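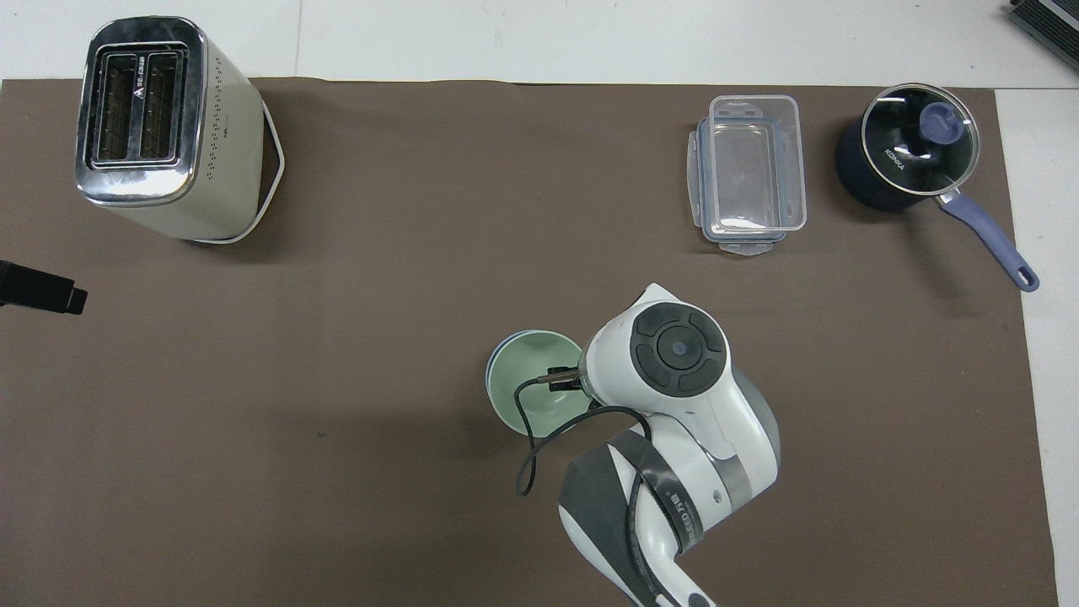 March 30, 2025 – bowl rims, small gripper, both arms

Back on the kitchen set with Yu-na Seok. The question for the day was whether we keep the stock two-finger grippers or pay for the Skevetti ones, and I wanted numbers on the bowls before we argue about it again. Green bowl and blue bowl only. The toaster, the KONKA pan and the clear container stay on the mat as clutter so the planner has something to worry about.

Settings: same closing force on both arms, controller loop at 1000 Hz, log number 3373. I did 112 rim grasps in all and 13 of them slipped, nearly all with the fingers coming in at a slant. Straight down is so much better! I'd half expected that from the Druvcombe runs in December, but those were on mugs and I never quite trusted them.

The wrist cable still bugs me. It hangs in a loose loop and I'd like it clipped to the arm before somebody snags it on a pan handle (probably me).

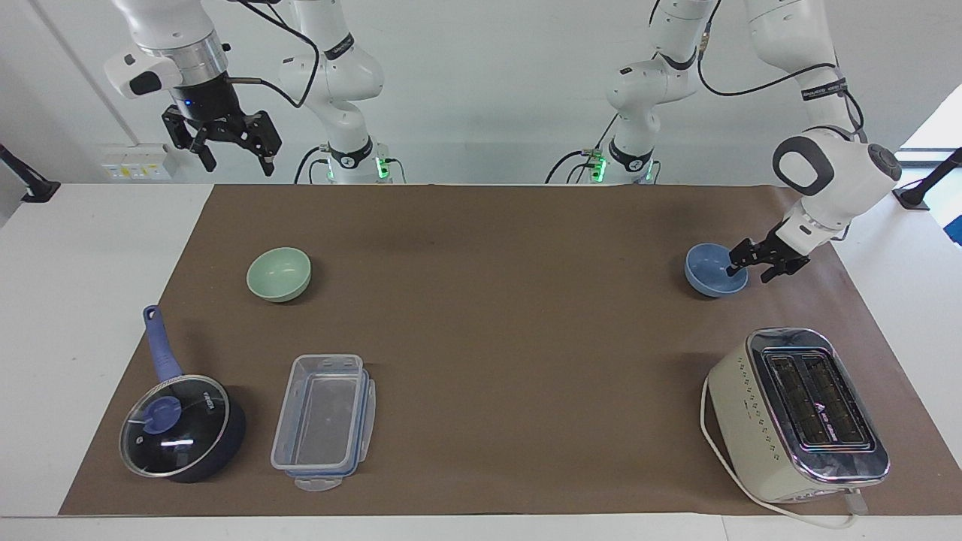

Approach height matters more than I thought, too. Stop too high and the fingertips only pinch the lip, go too deep and the outer finger starts pushing the bowl along the mat. Yu-na wants to set the depth per bowl, I'd sooner try one value for both and see how far it gets us – the two are close enough in size.

Camera notes: the head view is fine for finding the rim but the arm covers the bowl right when I need it, so I switched to the fixed one for the last bit. The clear container is a pain in either view, the depth map just reads the mat through it. Left that alone for now.

To do: ask Damian Czerwiński if the Skevetti fingers fit our wrist plate or need the adapter. Rerun the slanted grasps with rubber tips. Clip that cable.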